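Reading a Ruined Abbey: Notes for the Walking Tour Unit

Zoi Vasilakis
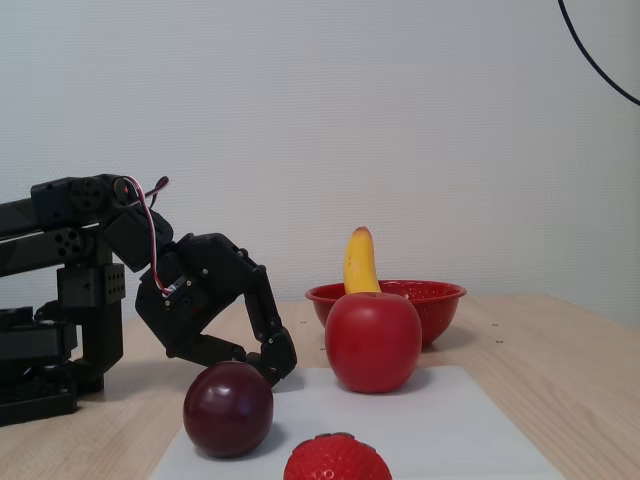

Course Handouts / Heritage Travel and Guiding

Okay, so this is the handout I promised when we ran out of time in January, and it has grown a bit since then (sorry!). It covers what you need before the site visit to Prundach, plus the bits of monastery layout that people keep asking me to go over again. Bring it with you on the day. Print it if you can, because phone signal out there is hopeless.

Where to start

When most visitors walk into a ruined abbey they see some walls, some grass and one big window with no glass in it. They take a picture of the window and wander back to the parking lot. Your job as a guide is to slow them down, and the easiest way I know is to give them the cloister first.

The cloister is the square in the middle. At a lot of sites it's only a lawn now, with low stubs of wall around it, but nearly everything else in the monastery hangs off that square. Once people have it in their heads, they can work out the rest with you. I always stand my groups in the center of the lawn and have them turn slowly on the spot. It feels silly and they love it.

The church usually runs along the north side of the cloister. Churches were tall, and if you put one on the south side your cloister sits in the shade all winter. But please don't tell anyone it's a rule! Plenty of places have the church to the south, generally for drainage or because of the way the land falls, and somebody in your group will have been to one of them. Say "usually" and you're safe.

The east side

This was the monks' side. Start at the church and walk away from it along the east walk, and you'll normally come to a small book room or vestry, then the chapter house, then maybe a parlor and a passage going through. The dormitory was upstairs over the whole lot. Look up and you can often spot a row of little windows, or just the sockets where the floor beams went in. I get very excited about beam sockets. You don't have to, but they're the best evidence you'll have that there was ever an upstairs at all, and kids are brilliant at finding them.

The chapter house is where everybody met each morning. A chapter of the rule was read out (hence the name), jobs were handed around, and people owned up to their faults. There's very often a stone bench around the walls. If the site allows it, let your group sit down. You'll find they go quiet all by themselves, and it's a good moment to talk about daily life.

The night stair is the other thing to look for over here. It led from the dormitory straight down into the church so the monks could get to the night service without going outside. Sometimes there's a full flight left, sometimes only a doorway hanging halfway up a wall. The doorway halfway up a wall is a gift. Ask the group what it was for and wait. Really wait, I mean, longer than is comfortable.

The south side

Food, warmth and washing. The warming room was the one place (apart from the kitchen and the infirmary) where you'd expect a fire, so look for a big fireplace. The refectory is the dining hall, and in Cistercian houses it often sticks out at a right angle to the cloister, where other orders tended to lay it along the walk. If you see that long room pointing away from you, it's a decent hint about who built the place. A hint only! Check your notes before you say it out loud.

Near the refectory door there should be somewhere for washing hands. It might be a long trough set in the wall, and at a few lucky sites it's a separate little building standing in the cloister. Look for a channel or a drain in the stone. Meals were mostly eaten in silence while one monk read aloud, and the reader's pulpit was built into the wall with its own small stair. If there's a stair in the refectory wall that seems to go nowhere, that's probably what you've found.

The west side

In Cistercian houses the west range belonged to the lay brothers, who did much of the farm work and had their own dormitory, their own dining room and their own end of the church. It's also where stores were kept. Later on, when there were fewer lay brothers, these rooms got put to all sorts of other uses, and after the monasteries closed the west range was quite often turned into somebody's house. So if you find a fireplace that looks too fancy, or big square windows where you'd expect narrow ones, think "later owner" before you think "rich abbot."

We saw exactly this on the slides from Pedevier, where the west range has had so many people living in it that the medieval part is basically one wall and a cellar. A couple of you asked if that counts as "ruined" and I said I'd think about it. I've thought about it. I'd call it altered, and I'd tell visitors the whole story, house and all.

Your stops

You each get 10 minutes on site. Pick 3 stops. I know you'll want to do six, and you'll have read up on all of them, but walking between them eats your time and so does waiting for the slow walkers. At every stop, do it in this order: get everyone standing where they can see, point to one thing, ask one question, then talk. If you talk first they'll be looking at you when you want them looking at the wall.

Stand with the sun in your own face, not theirs. Speak toward the back row. If it's windy, and at Prundach it will be, use the chapter house or the corner by the night stair.

Work out a step-free route as well as your main one. The lawn is fine in dry weather but the east walk has 2 steps in the middle, and the church floor is uneven by the crossing. Nobody in your group should have to hang around alone while the rest of you go see something, so if a stop can't be reached by everybody, choose another or find a viewpoint where it can be seen properly.

Dates and how to say them

Please go easy on dates! A visitor will carry one home, perhaps. Choose the founding or the closure and let the rest be "about a hundred years later" or "by the time the tower went up." Same with kings and popes. If somebody wants the full list, you can chat with them at the end, and they'll be delighted.

And if you don't know something, say so. I once spent a whole tour calling a bread oven a well because I'd panicked at the first question, and then had to keep it up for an hour. Never again.

Reading

Everyone should read the Dixit chapter on monastic layout before the visit. It's 37 pages, but it's mostly plans, so it goes quickly. The Bullis guide is optional and a bit dry, though the fold-out map at the back is lovely and worth borrowing it for. Both are on the reserve shelf under my name. Please put them back, the Bullis especially, as there's only the one copy.

What to bring

Waterproof shoes, a pencil (pens give up in the rain), this handout, lunch, and more water than you think. There are restrooms by the entrance but no café. The van leaves from the side gate at 8:30 in the morning and we'll be back by late afternoon.

For the write-up afterward, I'd like one page on a stop that somebody else did. Tell me what you noticed that they didn't mention, and where you were standing when you noticed it. Sketches are welcome, however wobbly.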